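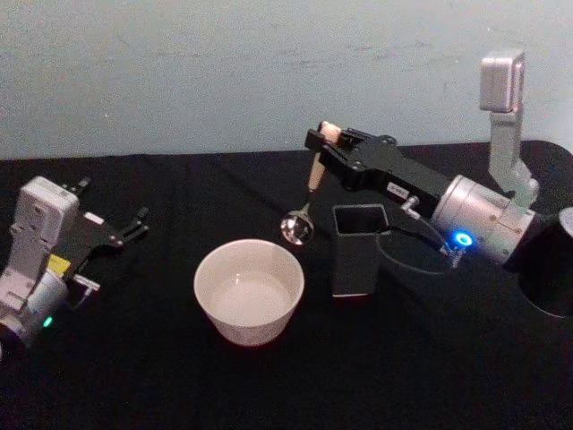

The new mayor of Nutwood received me in her office on the second floor, two days after the town council agreed to hold a new vote on the water contract with Verolard. She won her seat in May, and she says the contract was the first paper she found on her desk.

"People stopped me in the street to ask about their water bill," she said. "They did not ask about my party. They wanted to know who signed this, and for how long."

The contract runs for 20 years. The former council approved it in one evening, and the mayor was then a member of the opposition. She voted against it and she does not hide that she is still angry.

"We received the text in the afternoon and we voted after dinner. I read quickly, but I do not read so quickly."

I asked her if the town can leave the contract without paying a large penalty. She was silent for a moment before she answered.

"Our lawyer believes that we can change three of its clauses. To leave completely is more difficult, and I will not promise it."

The neighboring town of Bullivmont has kept its water service in public hands, and its council has offered to share its technical staff. The mayor called this offer "serious," but she wants to see the costs in writing before she brings it to the members.

Her opponents say that she is using the matter to prepare her next campaign. "They may say it," she answered. "The meeting is open, and they can come and say it there."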